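Workshop & Home Automation Board > General > Can they do the washing up yet?

Thread started 04/10/2023

mangle_and_sons
My sister-in-law has put money aside for a Zolby. For those who missed the leaflet, the Zolby is the kitchen helper that will tidy, stack, wipe and generally make you feel bad about yourself, delivery promised for February. The deposit is 500 pounds. I said I would ask people who know, and then I remembered I only know you lot.

So: can any machine you have personally stood next to do an ordinary household chore, start to finish, without a person hovering? I don't mean hoovering. I know about hoovering. Mine ate a shoelace and sulked under the sofa until Easter.

tealeaf_torque
No.

brackenhurst
Slightly longer version of the above. I work at Gillov, on the packing side. We have two arms that lift a carton from one belt and put it on another, and they are marvellous at it. 1000 cartons a shift and never a cross word. Then in spring the supplier changed the tape on the cartons to a shinier one and we lost a morning. Shinier tape. Now picture that arm meeting your sister-in-law's cutlery drawer.

oilcan_pam
I think that's unfair on the kitchen ones. Carton arms are told where to go and they go there. The newer lot are shown a job over and over and pick it up from that, so a bit of shine doesn't floor them. I've seen one fold a tea towel. It wasn't how I'd fold it, but then neither is how my husband does it and he's been at it longer.

brackenhurst
How long did the tea towel take?

oilcan_pam
I had a coffee.

brackenhurst
A whole coffee?

oilcan_pam
It was a small coffee.

ninepence
I'm with Pam, mostly. People judge these things on speed, and speed is the bit that gets fixed. If it did my plates at a crawl while I was asleep I would not be standing over it with a stopwatch. What I want to know is whether it copes when the kitchen is in the state a kitchen is really in. Demonstrations always have one apple on a bare worktop. I have never owned one apple.

hobnail_jim
Right, kitchens in a state. I spend two days a week at Tetton, where the arms get household stuff to deal with, and this is nearer to what they're up against. Crumpled plastic bag in one gripper, over the saucepan.
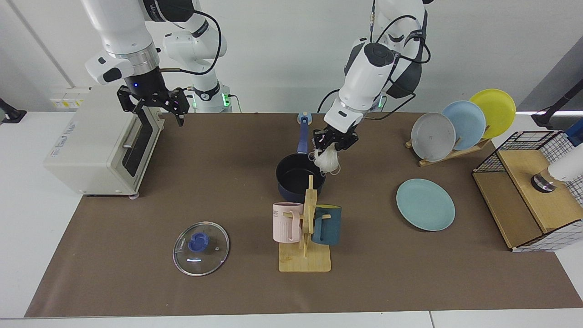 What trips them up, in my experience

Bags. A plate is the same shape every time you look at it. A bag is a different shape every time you touch it, and it will hang on to a gripper out of spite. I would sooner ask an arm to move 60 plates than one carrier bag.

Glass. A clear pot lid lying flat is a rotten thing to see with a camera, since what you mostly see is whatever it's lying on. Thank heavens for knobs. If lid makers ever go in for a smooth, modern look then we can all go home.

Mugs on pegs. Getting one off is fine. Getting one back on means threading a handle over a peg with two stiff fingers and no sense of touch worth the name. Try it in oven gloves. Then try it in oven gloves with somebody else's arms.

Plates in racks. Better than you'd think. The rack does half the work. The one I'd worry about is a plate lying flat, where there isn't much of an edge to get hold of. You and I slide it to the side of the table and tip it without thinking. An arm has to be taught that, and I've met lodgers who never were.

tealeaf_torque
So, no.

hobnail_jim
So, some of it, on a good day, with me nearby. I wouldn't leave one alone with the toaster oven.

oilcan_pam
Thank you Jim. I'd point out that every item on your list is a thing they're getting better at. Two years ago you told us they couldn't pick up a sponge.

hobnail_jim
I did say that. They can pick up a sponge now. They are less good at putting it down.

ninepence
What's the cost of a pair of arms like that, if it isn't rude to ask? Ballpark.

hobnail_jim
It isn't rude, I just don't get told. Enough that I was asked to move my tea.

mangle_and_sons
This is all very useful and I have read bits of it aloud. She says the Zolby has "adaptive hands". Does that mean anything?

brackenhurst
It means they have a leaflet.

oilcan_pam
It can mean the fingers give a little when they close, so they fit round things. We had a set at Oakley when I was there. Good on fruit, hopeless on anything thin. Ask them to show it picking up a teaspoon from a flat table, in one go, no cuts in the film. If they'll do that I would start to be interested.

ninepence
And ask if the deposit comes back.

mangle_and_sons
Have asked. It comes back "as credit towards other Zolby products" -- I can't find any other Zolby products.

tealeaf_torque
For 500 pounds I will come round and do her washing up until February. I'm slow but I can manage a mug tree.

brackenhurst
Do you dry as well?

tealeaf_torque
Drying is in the next version.

oilcan_pam
Mangle, do let us know what they say about the teaspoon. I'm still hopeful, whatever this shower tells you.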